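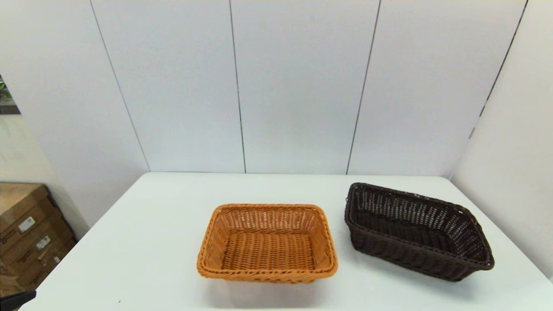
4.2 Does a tidier stockroom sell more bread?

The claim that storage order raises sales is repeated so often in the small-retail literature that few authors still bother to source it. Where a source is given, it is usually Beker, whose pilot covered a single bakery chain over one holiday season and had no comparison group. We went into this part of the study with doubts, and the results have done little to remove them.

Our data come from 20 shops in the Plukska cooperative. Half kept their usual back-room habits. The other half followed the Drakura layout guide, which asks staff to empty and nest display baskets at closing, clear every work surface, and set out the next day's baskets before opening. Shops were assigned by drawing lots in February. Two shops in the layout group changed managers before the end of the observation period, and we report results with and without them.

Across the full period we logged 2092 shop-hours of sales. Average takings per hour were slightly higher in the layout group, but the gap falls well within the ordinary spread between shops and disappears once foot traffic is taken into account. Anyone who wants to find an effect here can find one by leaving out foot traffic. We suspect this is how several earlier effects were found.

Spoilage is the more interesting outcome, and it is also the weaker measurement. Staff weighed unsold bread themselves and wrote the figure on a paper sheet. In the layout group these figures were lower. They were also rounder, which makes us think that at least some were estimated at the end of a long shift. Hsiao, who coded the sheets without knowing which group they came from, marked 2 shops as having entries too regular to be believed. Removing them cuts the spoilage difference nearly in half. 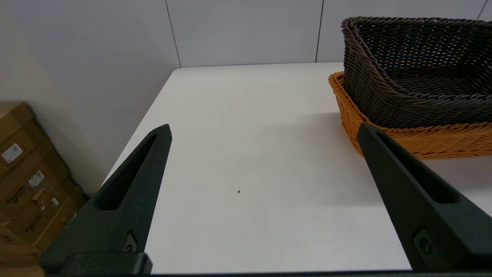

4.3 What counts as a clear surface

Much of the guide rests on the idea of a "clear" work surface, and it never says what the word means. One manager took it to mean that no stock was left out. Another meant scrubbed, and sent people back over a single crumb. Our own two raters, working from the same checklist, agreed on most surfaces but split on tables with nothing on them except a few specks. Egilsson passed these. Hsiao did not. After discussion we adopted the looser reading, since the stricter one would have failed nearly every shop in both groups and left us with nothing to compare.

This matters for how the compliance scores should be read. A shop can score well by storing its baskets as told and still be rated poorly on surfaces by a strict rater. Hsu treats the two as parts of one underlying trait called "order discipline." We see no good grounds for that in our data, where the basket score and the surface score are barely related. Nested storage (Figure 6) was also the one instruction that staff followed without reminders, probably because shelf space was short in most back rooms and they had been doing it for years.

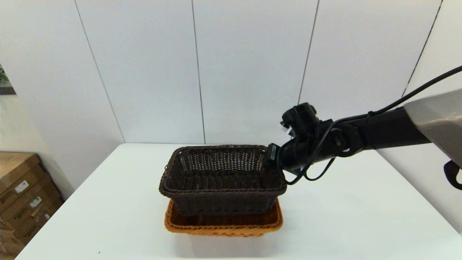
Figure 6. Nested storage: dark brown woven basket on top of a lighter orange-tan one.

If the most widely followed part of the guide was already common practice, the difference between the two groups was smaller than the design assumed. That is a fair objection to our null result on sales, and we do not have a full answer to it. It is an equally fair objection to every positive result reported so far, and we have yet to see it raised there.

The time cost is easier to state. Layout shops recorded 3322 minutes of extra closing work in total, nearly all of it spent on surfaces. The guide describes this work as free.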